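How We Built a Robot Arm in a Shed (and How You Could Start One Too)

Have you ever wanted an extra arm? One that holds the torch while you hunt for a lost marble, or passes you the glue when both your hands are already sticky? We did! So a bunch of us at the Trostden shared workshop decided to build one, and this page tells you how a robot arm works, using ours to explain it.

Our arm is called Skovgate. Wing-sze Lam picked the name and she won't tell us where she got it.

What is a robot arm, anyway?

Hold your own arm out straight. Now bend your elbow. Now your wrist. Each spot where you can bend is called a joint, and the stiff parts between are your bones. A robot arm is made the same way, but its bones are called links, and there's a motor in each joint to do the job your muscles do.

Skovgate has six motors. One swings the whole arm left and right, and the others lift, bend, twist and tilt. Put them all together and the arm can reach a spot on the floor from lots of different directions, which is brilliant when something is in the way.

How does a motor know where to stop?

A toy car motor just spins and spins. A robot joint needs to be much fussier than that. If you tell it "turn to 90 degrees", it has to get to 90 degrees and stay put, even if someone leans on it a bit.

The motors we used have a tiny sensor inside that measures how far they've turned. A little circuit board checks that number over and over, very fast. Too far? Go back a bit. Not far enough? Keep going! This is called feedback, and you use it too. Close your eyes and touch your nose. Your arm has feelings inside it that tell your brain where your hand is, so you don't poke yourself in the eye (hopefully).
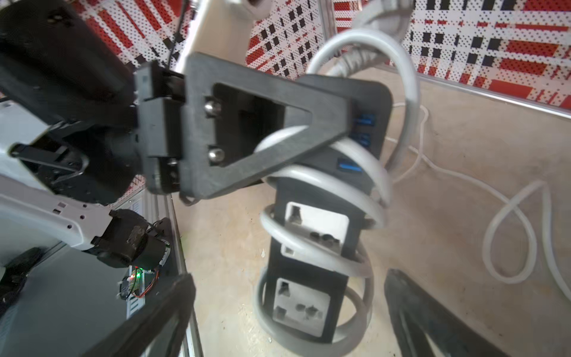
Do you need to be good at maths to build a robot?

You need a little bit, mostly measuring and angles, and you can learn it as you go. Ambros Zürcher wrote most of our code and he still draws every angle on scrap paper first. If you can use a ruler and a protractor, you've got plenty to begin with.

Skeleton parts

Robot arms can be made from all sorts of things. Metal is strong but heavy, and a heavy arm needs bigger motors, and bigger motors are heavier again! Plastic is light and you can cut or print it into nearly any shape.

Take a look at a bridge or a crane next time you go past one. See all those triangles? If you push on the corner of a square made of sticks, it squashes over sideways. A triangle keeps its shape. Try it with paddle-pop sticks and split pins - it's a really good experiment and it only takes a few minutes. You can also leave a big hole in the middle of a triangle to save weight, and it'll still be pretty stiff.

Teaching it to move

Our first program made Skovgate wave. The second was meant to make it pick up a sponge, and it threw the sponge at Normunds Lill instead. We'd typed one number with an extra zero. It took us 13 goes to get a gentle pick-up, and everyone in the shed cheered!

Staying safe

Robots can't tell a sponge from a finger. These are our workshop rules:

Have a grown-up with you whenever the power is on.
Tie back long hair and roll up loose sleeves.
Know where the off switch is before you start.
Never open up a power board or a plug.
Keep your hands out of the arm's reach while it's moving.

Try this at home

You can make an arm with no motors at all. Cut strips of thick cardboard, join them with split pins, and tie a string to the end of each one. Pull the strings to bend the joints. Which string lifts the most? What happens if you make the strips longer?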